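用了半年的水磨石纹折衣台:给一张桌子写这么长的评测,我自己也没想到

先交代一下背景。我家的洗衣房很小,门一开就是洗衣机,洗衣机旁边原来放着一个旧书架,上面堆洗衣液、衣架,还有永远找不到另一只的袜子。衣服烘好以后,我一直是抱到床上去叠的。床上叠衣服的毛病,叠过的人都懂:床垫软,衣服一按就陷下去,T恤的两边怎么也对不齐;叠到一半想躺一下,一躺就是四十分钟,起来以后叠好的那一摞已经歪到枕头底下去了。所以去年十月,我下决心把书架清走,买了一张正经的折衣台,就是这次要聊的 Brader 水磨石纹台面款。

买之前我看了两家。一家是 Hamann 的折叠挂墙桌,不用的时候可以收上去,很诱人,可是我家那面墙是空心的轻体墙,装修师傅敲了敲就摇头。另一家就是 Brader。促成我下单的是我的老邻居 Marlene Schwerdtfeger,她在德国住了大半辈子,退休以后跟着先生搬到我们这个小区,熨衣服、叠衣服都特别讲究。她跟我说,台面一定要硬,一定要滑,边上最好有东西挡着。我当时听得半懂不懂,后来用上了才明白她说的每一条都有道理。

价钱是765元,台面和围板一起,另外送货上楼收了46元。说贵不贵,说便宜也不便宜,我在购物车里放了整整两个星期,每天晚上点开看一眼,又关上。我先生实在看不下去,替我付了款。

安装这一段我要稍微抱怨一下。包装很扎实,泡沫塞得满满的,拆出来的垃圾比桌子还大(真的,楼下收纸箱的阿姨高兴坏了)。但说明书画得太小,围板的左右两片长得几乎一模一样,我装反了一次,拧下来重装,前后折腾了一个下午。建议第二次印刷的时候在板子背面贴个左右标记,这点成本总是有的吧。螺丝倒是给得很足,还多出来几颗,我收在针线盒里了。

好,说台面。白底,亮面,上面撒着灰色、浅蓝和棕色的小碎点,是仿水磨石的样子。我最初选这个花色纯粹是因为好看,我小时候住的老房子楼道里就是水磨石地面,夏天光脚踩上去特别舒服。用了以后发现它还有个实际的好处:掉在上面的线头和毛絮没有那么扎眼。纯白的台面我在朋友家见过,一根头发都看得清清楚楚,擦完还想再擦。这个花纹就宽容多了,当然该擦还是要擦,我一般叠完一桶衣服拿微湿的布抹一遍,半分钟的事。

亮面的另一个好处是滑。叠T恤的时候我习惯先铺开,再从下摆往外扯一扯,把皱的地方带平。在床上做这个动作,衣服会被床单拽住,越扯越歪;在这个台面上,整件衣服会跟着手顺顺当当地走。不过话说回来,太滑也有烦恼,丝质的睡衣放上去简直像鱼一样,我叠到第三折它就自己散开了。我的办法是先用一只手压住袖子和衣身相接的那一块,另一只手去拉对面的边,这样衣服就老实了。棉的、混纺的都没问题,最难对付的就是丝和那种凉感面料的运动衫。

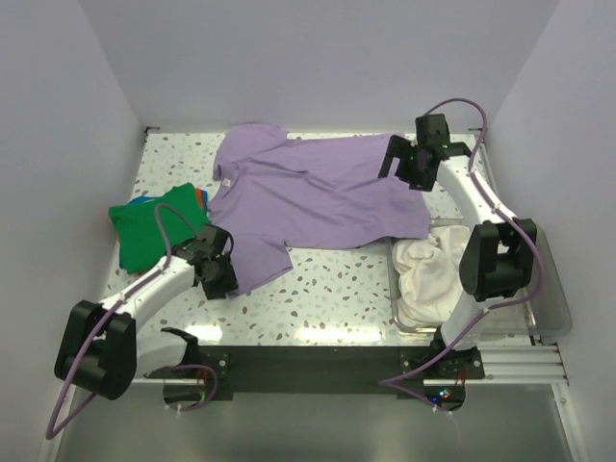

淡紫色T恤铺在台面上,还没叠,皱痕都在。

淡紫色是我觉得在这个台面上最好看的颜色,跟那一点点浅蓝的碎点很配。深色衣服放上去反差大,优点是边缘看得特别清楚,对折的时候好对齐;白衣服就稍微吃亏一点,白T恤铺上去,边在哪儿要低头找一下,尤其是晚上只开一盏灯的时候。说到灯,亮面会反光,我原来的顶灯正好在桌子上方,晚上叠衣服眼前总有一团亮,后来换成了磨砂罩的,舒服很多。打算买的朋友可以先看看自己家灯的位置。

再说围板。三面围着,后面一块,左右各一块,颜色是很浅的、带一点点紫的白,表面光滑。刚收到的时候我婆婆说像个小戏台,我们家到现在还叫它“戏台”。围板的作用,Marlene 早就讲过了,就是挡东西。以前我叠好的袜子总是滚到洗衣机后面去,每次大扫除都能从缝里掏出三四只,现在没有了。左右两块是斜着的,我起初有点嫌它占地方,用久了倒觉得胳膊活动得开,不会撞到手肘。靠着后面的那块板码叠好的毛巾,摞得高一些也不倒。

围板也有不满意的地方。浅色的板子容易留印子,牛仔裤的铜扣蹭过去就是一道灰,用橡皮能擦掉大部分,角落里有一道怎么也擦不干净,我拿一摞毛巾挡着,眼不见为净。还有就是围了三面以后,只能从前面用,我和女儿想一起叠衣服就得并排挤着站,她嫌我胳膊肘撞她,我嫌她叠得慢,最后总是变成她坐在旁边给我念手机上的笑话。这倒也不坏。

桌面以下我特意没有装柜子,空着,光线比较暗,地面是灰的,脏衣篮推进去刚好。Brader 有配套的下柜,要另外加450元,我在店里拉开看过,抽屉很顺,就是抽屉面板薄了点。对我来说,弯腰去开抽屉不如直接把篮子拉出来方便,所以这笔钱省下了。如果家里没有别的地方放洗衣用品,下柜还是值得考虑的。

承重方面我没有做过什么专门的试验,只能说冬天的羽绒被、全家人的厚毛衣一起堆在上面,没有晃过,也没有听见什么怪声音。有一次我站不稳,整个人撑在桌沿上,它纹丝不动。桌沿打磨得还可以,薄的针织衫从边上拖过去没有勾过丝,这一点我很在意,因为我有一件穿了很多年的开衫,就是被旧书架的毛边勾坏的,心疼了好久。

顺便比较一下配件。折衣板我试过两种。一种是 Dravent 的塑料折衣板,192元,四片可以翻的那种,叠出来大小完全一致,放进抽屉像书店里的书一样整齐。问题是底下没有防滑的东西,放在这么滑的台面上,翻一下就往前溜一截,叠五件衣服要把板子拽回来五次。我后来在底下垫了一块厨房用的硅胶垫才好。另一种是朋友送的 Curatum 布面折衣板,软一些,放得住,但翻起来没有那么利落,叠大人的衬衫还嫌小。现在两块我都用,衬衫用塑料的,孩子的衣服用布面的,T恤我反而喜欢徒手叠,已经叠出手感来了。

徒手叠T恤的顺序我也写一下吧,上次在群里提了一嘴,好几位来问。衣服正面朝下铺好,领口朝自己的左边,先把袖子和衣身理平,然后一侧往中线折,袖子翻回来,另一侧照做,最后从下摆往领口卷或者折三折,都可以。我喜欢折三折,立着放进抽屉,找的时候一眼就看得到颜色。关键就是第一步要理得平,第一步偷懒,后面折得再认真,打开来还是一身褶子。领口有硬标签的,折的时候让标签平躺着,不要卷在里面,否则穿的时候总觉得后脖子有东西。

清洁上,我试过洗衣液滴在上面、柔顺剂洒在上面,还有一次女儿把彩色水笔忘在一堆衣服里(那一桶衣服的下场就不说了),笔尖蹭到台面,用酒精棉片擦掉了,没有留颜色。客服说不要用钢丝球和去污粉,我本来也不用。热的东西我没有敢直接放,熨斗都是立在旁边的架子上。Marlene 来看过以后,觉得最好再铺一块厚毯子就可以当熨衣台用,我试了一回,高度对我来说略矮,熨完一条床单腰有点酸,个子娇小的朋友可能正合适。

总的来讲,五颗星我给四颗。扣的那一颗,半颗给说明书,半颗给围板上擦不掉的那道灰印。要是重新买一次,我还是会买这一张,花色也还是选水磨石。洗衣房小、又受够了在床上叠衣服的朋友,可以放进购物车想一想,不过别像我一样想两个星期,中间它还涨过一次价,后来又降回来了,吓了我一跳。

补充几个留言里问得多的。味道:拆箱那天有一点,开窗散了两天就闻不到了。台面颜色和网页图比:实物碎点更小一些,远看偏素。围板能不能不装:可以,台面单独也能用,螺丝孔有配的白色小盖子。售后:我少收到一个孔盖,打电话过去,几天以后寄来一小包,够用到下辈子了。

二〇二六年四月十八日,写于又一桶衣服烘好之前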